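4.3 Learning which parts of the picture are the robot

By this point the reader has been very patient with our talk of losses and schedules, and we would like to turn to the question that got us started on Ident in the first place, namely how a policy can tell its own body apart from the room it is working in. The head camera makes this fairly easy. The hands come up from the bottom of the view, the room lies beyond them, and a simple mask drawn from the joint angles does a respectable job most of the time. In the Witmont kitchen the head view takes in both hands, a good stretch of floor with a cable running over it, and the counter with its sink, and the border between robot and room is one that even our oldest baseline finds without much trouble.
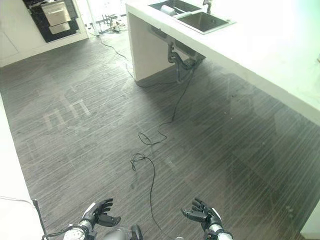
One reader of an earlier draft wondered whether the head camera alone might then be enough, and suggested that we drop the wrist views altogether and spend the saved computing time on a larger policy. We did try this, and we are grateful for the push. The larger policy reached for things nicely but lost a good deal once the hand was close to its target, so the wrist views stayed in.

At the wrist, things are a good deal messier. The housing and the arm segment take up a large share of the view, their surfaces pick up soft reflections of the surroundings, and the fingers are dark, thin and easily mistaken for something that belongs to the room. Riviere, the masking method we had been using until October, was tuned on head views and tends to leave the upper part of the fingers unmasked. Ident instead keeps a slow running memory of whatever stays put in the wrist view while the arm moves, and compares it with the joint readings before it commits to a mask (the details are in Section 3.2, with apologies for the notation).
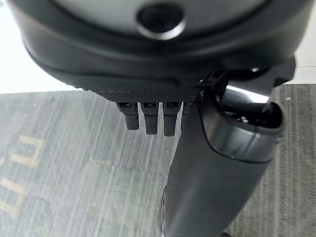 Figure 4. Wrist view over open floor, with the housing above, the fingers pointing down and the arm segment at right.

We trained on 1102 clips from the Trokbridge collection and held back 300 more for testing, covering 21 household tasks between them. Each network was trained from 2 random seeds, a smaller number than we would have liked, and we report the weaker seed throughout. Over open floor, Ident and Riviere come out close together, and we do not want to make too much of the gap. The clearer difference shows up near dark furniture. A black opening such as that of the cabinet with the wire rack has nearly the same brightness as the fingers themselves, and there Riviere often lets its mask spill over into the opening, so that the policy behaves as if the cabinet were part of its own hand.
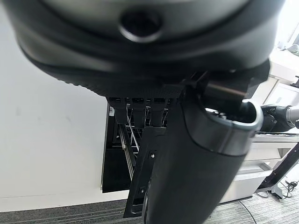
A colleague who read this section objected that a depth sensor would settle the matter at once, and asked why we had gone to such lengths with color alone. It is a fair point, and for a new robot we might well choose differently. Our arms pass so close to the wrist camera, however, that the depth unit we tested returned mostly gaps over the nearest surfaces, and filling those gaps turned out to need a mask of the very kind we were trying to learn.

Ident still has trouble when the arm is held still for a long stretch, as the running memory then begins to absorb the furniture as well. Resetting the memory at the start of each reach helps with this, and all of the results in Section 5 were obtained with the reset switched on.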